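How to sort out your home medicine box

Posted 17 Feb 2020 in Home and Family

In my flat in Fallgate the medicines used to live in three places: the bathroom cabinet, a kitchen drawer and the bag I take on holiday. When I had a bad cold last August I bought tablets which I already had twice. After this I decided to put everything together, and now I do the same job two times in a year. It takes me one evening. I write the steps here the way I do them.

What you need

A cardboard box for the sorting, a marker pen, some small paper bags or envelopes, a sheet of paper, and a box with a lid for the final storage. Mine is a plastic one from Budura with a clip on each side. A biscuit tin is also fine if it closes well.

Step 1. Collect everything

Go through every room and bring all medicines to one table. Look also in coats, handbags, the car and the bedside drawer. Plasters, thermometers, eye drops and creams belong to this job too. Do not read anything yet, only collect. If you start reading the leaflets now, you will still be standing in the bathroom at nine o'clock.

Put a cloth on the table first, so small tablets do not roll away on the floor. If you have a cat, close the door. Miso, mine, likes very much the sound of a blister pack.

Step 2. Check the dates

The date is usually printed on the end of the carton or pressed into the edge of the blister. On tubes look at the folded end. If only month and year are given, with the word "expiry" or "EXP", you can normally use the medicine until the last day of this month. The words "use before" are different – then it should be used before that month begins.

Eye drops are a special case. Many of them must be thrown away a few weeks after opening, whatever date the bottle shows. Write the day of opening on the label with the marker.

Make two groups, one to keep and one to return. A loose blister with no carton and no readable name goes to the second group, even if you believe you remember what it is.

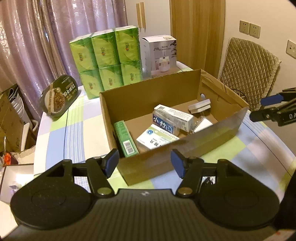
Step 3. Take the old ones to the pharmacy

Please do not flush tablets down the toilet or put them in the kitchen bin. Most pharmacies take them back without payment. I bring mine to Georgiou on the corner, in a paper bag. They asked me to leave the tablets in their blisters but to take off the outer cartons, which I put in the paper recycling. Ask at your own pharmacy what they prefer. Needles need a special container, so ask about them before you go.

Step 4. Put the rest in order

I sort by use: pain and fever, stomach, cold and throat, skin, and first aid. Each group gets its own envelope or bag with the name in large letters. Keep the leaflet always with the medicine. Prescription medicines I keep apart, with the name of the person on each one.

Step 5. Choose the place

The bathroom is warm and damp, so it is not a good place for tablets. A high shelf in a bedroom or hall cupboard is better, and it must be out of reach if children live in the house or visit it. Some medicines need the fridge – the carton will tell you.

Step 6. Make a list

Write the name, the expiry month and what it is for, and tape the sheet inside the lid. When you finish a packet, cross it out at once. Before you go shopping, take a photo of the list with your phone.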